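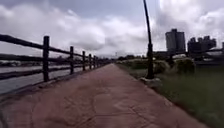

Une allée sous un ciel couvert.

Accueil | Politique | Tech | Magazine

Par Kartini Majimbun — novembre

Conserver 80 jours de connexions. Le décret inquiète les hébergeurs, Sukex en tête. 322 demandes d'accès l'an dernier, 3 refusées. « On nous demande d'être greffiers », souffle Tariq Sethi, son juriste. Au ministère, pas de réponse a nos questions. 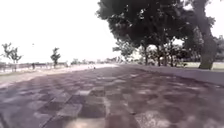 Dalles claires et sombres, à l'ombre des arbres.

Le texte revient en commission. Deux amendement déposés.

Ce site utilise des cookies. Accepter | Refuser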